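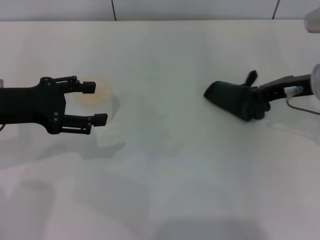 六月に会社の寮を出て、トンダノ荘の二階に部屋を借りた。家具つきで、前の住人が置いていったものもそのまま使っていいという条件だった。不動産屋から鍵を受け取った火曜日の夕方、私は先に台所を見て、風呂場を見て、最後に奥の部屋に入った。白いテーブルがあり、その上に半透明の容器があった。胴のところはテーブルの白にまぎれてほとんど見えず、上の面だけが薄い黄色とも桃色ともつかない色で丸く浮いていた。影がなければ、しばらく気がつかなかったと思う。

前の住人の忘れ物だろうと思い、不動産屋に電話をした。担当の男は書類をめくる音をさせてから、前の方はツァイ・ヤーチンさんという人です、と言った。

「連絡先はわかりますか」

「転居先は聞いていますが、お教えできないんです。残したものは全部処分していいという念書をいただいています」

「中身が入っているかもしれないんですが」

「でしたら、中身も含めてということになります」

電話を切って、私は容器をテーブルの端に寄せた。その晩は弁当を買ってきて、残りの場所で食べた。

荷物が届いたのは翌朝だった。段ボールを台所に積み、鍋と皿から先に出した。流しの下の扉を開けると、奥に洗剤の詰め替えと、折りたたんだ紙袋が入っていた。紙袋にはマハスネという店の名前が印刷してあった。駅の反対側にある量り売りの店で、豆や香辛料を扱っている。寮にいたころ、一度だけ前を通ったことがある。

紙袋の中にレシートが残っていた。542円。品名のところは「量り売り」としか書いていなかった。私はレシートを紙袋に戻して、紙袋は捨てずに冷蔵庫の横に差しておいた。

仕事はグロクスという会社の倉庫で、伝票の照合をしている。朝の八時半に入って、五時半に出る。帰りに駅前のスーパーに寄り、部屋に着くのは七時前になる。引っ越してからもそれは変わらなかった。変わったのは、食事をする場所に毎晩その容器があることだった。台拭きで拭くたびに一度持ち上げて、拭き終わるとまた同じところに戻した。捨てるなら中を見て分別しなければならない。それが面倒で、一週間そのままにした。

日曜の昼に蓋を開けた。思ったより固く、輪ゴムを巻いて滑らないようにしてから回した。中には細かい粒の砂糖のようなものが底のほうに残っていて、杏に似た匂いがした。指の先につけてなめるのはやめておいた。蓋の裏に小さな字で「大さじ2、90度」と書いた紙が貼ってあった。数字の下に線が引いてあった。

飲み物だろうと思った。九十度なら湯だ。ただ、湯の量が書いていない。

その日の午後、紙袋を持ってマハスネに行った。店は間口が狭く、奥に長かった。棚に瓶が並んでいて、瓶の前に値段の札が立っている。店の人は私より少し年上の女で、レジの横で豆の選別をしていた。私は容器を出して、これは何でしょうかと聞いた。

彼女は蓋を開け、鼻を近づけた。

「杏のやつですね。うちで混ぜたものです。ツァイさんの」

「ご存じなんですか」

「毎月いらしてました。棚には置いていなくて、頼まれたときだけ作るんです。杏仁の粉と、砂糖と、あと少し」

「大さじ二杯と書いてあるんですが、お湯はどのくらい入れるんでしょう」

「湯のみに三分の二。でもツァイさんはもっと濃いのがお好きだったと思いますよ」

私は引っ越しの事情を話した。部屋に残っていたこと、処分していいと言われたこと。彼女は話を聞きながら、はじいた豆を小皿に移していた。

「それなら飲んでしまったらいいですよ。古くなると固まるだけだから」

「ツァイさんは、どちらに越されたんでしょう」

「さあ。お母さんのところに行くと言っていました。飛行機で三時間だそうです」

私は何も買わずに出るのも悪いと思い、赤い豆を少し買った。店を出てから、豆の煮方を聞くのを忘れたことに気づいた。

帰って湯を沸かした。温度計は持っていないので、沸騰させてから火を止めてしばらく待った。匙で二杯すくうと、中身は半分以下になった。湯を注いで混ぜると白く濁り、表面に細かい泡が立った。甘く、後から少し苦かった。好きな味かどうかはよくわからなかったが、最後まで飲んだ。底に溶け残りがあったので、湯を足してもう一度混ぜた。

次の日曜に残りを飲んだ。そのときは少し早く湯を入れてしまい、だまになった。匙の背でつぶしながら飲んだ。

容器は洗って、ふせて乾かした。何を入れるかは決めていなかったが、赤い豆の袋の口がうまく閉まらないので、そこに移した。豆を入れると、テーブルの上に置いてもすぐに見えるようになった。

月の終わりに、郵便受けにツァイさん宛てのはがきが来た。カルテントという写真館からで、焼き増しができているので取りに来てほしいとあった。保管の期限が書いてあり、あと十日ほどだった。私は不動産屋に電話をして、はがきのことを伝えた。担当は前と同じ男だった。

「転送の届けは出しているはずなんですが」

「でも、うちに来ています」

「わかりました。こちらから本人に連絡してみます」

電話を切ろうとして、ついでに伝えてほしいことがあると言った。男は、何でしょう、と言った。テーブルの上に残っていた杏の粉は私が飲みました、とだけ伝えてください、と頼んだ。男は少し黙り、杏の粉、と復唱して、書きとめているようだった。

三日して、折り返しの電話があった。写真は親戚の人が代わりに取りに行くので、はがきは破って捨ててかまわないという。

「それから、粉の件ですが」と男は言った。「あれは杏の味が抜けていませんでしたか、とのことです」

「抜けていませんでした」

「では、そうお伝えします。それと、湯は一度に入れないで、先に少しだけ入れて練るのだそうです。そうするとだまにならないと」

私は手元の封筒の裏にそれを書いた。

土曜にマハスネに行って、杏の粉を頼んだ。彼女は台帳を出して私の名前を聞き、ツァイさんの名前の次の行に書いた。出来上がりは水曜の夕方になると言われた。豆の煮方を聞くと、一晩水につけるだけつけて、あとは弱火で放っておけばいいと言う。塩はいつ入れるのかと聞いたら、好きなときに、と言われた。

家に帰り、容器の豆を鍋にあけて、水を張った。容器はまた洗って、水切りかごに立てかけた。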